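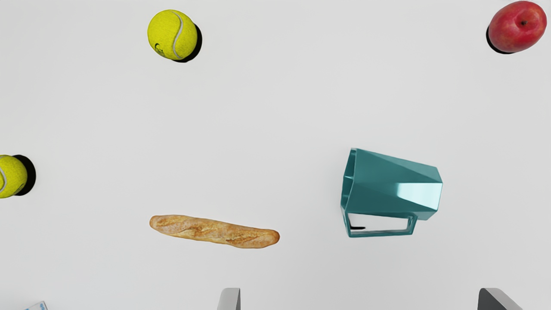
Section 4. Your first pick in the simulator

Okay, so by now you've got Skavomier installed and the arm model loads without a pile of red text. Before you let your code anywhere near the real arm on the bench at Vurkadwood, do a few picks in sim. I do mine at the kitchen table with coffee, and it's a lot cheaper than a new set of finger pads!

4.1 Load the table

1. Open the Tokgöz scene folder and pick the one with the groceries in it. Tennis balls, apples, bread, the teal mug lying on its side.

2. Hit Reset once. If things jitter, wait till they settle, then carry on.

3. Send the arm to Home with the gripper open. Home should be well clear of everything on the table. If it isn't, go back to Section 3 and redo your joint offsets (I had joint two flipped for most of May, so no shame there).
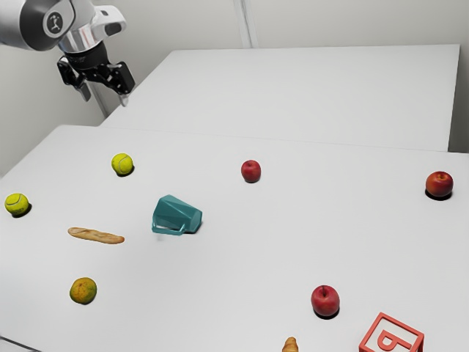 4. Set the speed to 16 percent. You can creep up later. The slider goes to 100 and I have never once been glad I put it there.

Note: the wrist view and the room views are separate windows. Keep them all open. I dock the wrist one on the left, but that's just me.

4.2 Grab and lift

5. Click the mug in the object list and choose Approach. The arm should stop above it and wait for you.

6. Check the wrist view, then choose Close. I use a grip setting of 21 for the mug. Berkay Şimşekoğlu likes it softer, and his works fine too, so play with it.

7. Choose Lift Small. You only want a little daylight under it the first time.
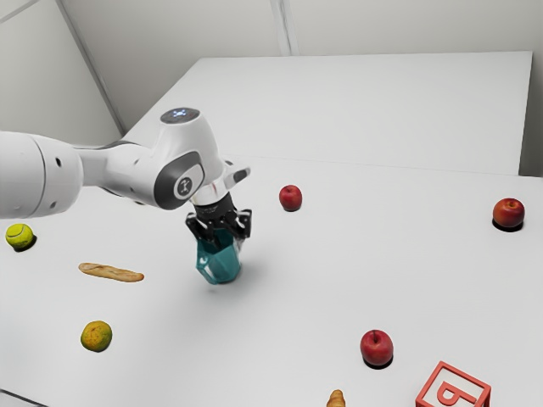

Fig. 4-2. Mug held by the rim, just off the table.

8. Hold there and count to five. If the mug slides or swings, lower it, open up, and try a spot a bit farther along the rim.

CAUTION: Don't hit Reset with something in the gripper. My copy of Sutari (the grip plugin) loses its mind when you do that and you'll be restarting the whole thing.

4.3 Reading the wrist view

Up close, the mug can fill a lot of this window, and see-through or shiny stuff gets confusing fast.

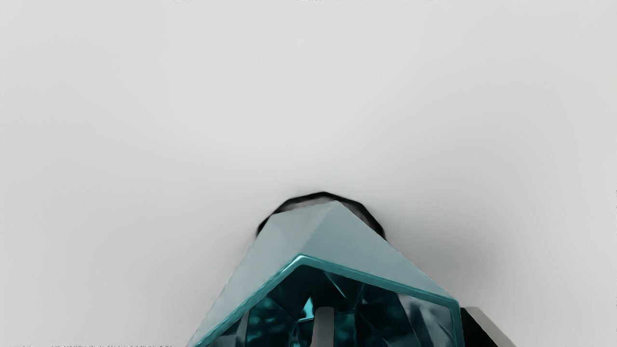 I go by the fingers first and the object second. If you can't tell which edge is which, flip over to a room view before you move anything.

9. Lower, Open, then Home.

10. Save the log. Mine run to some 3000 lines, so give them names you'll recognize later.

Run the whole thing again with an apple before you go on to Section 5.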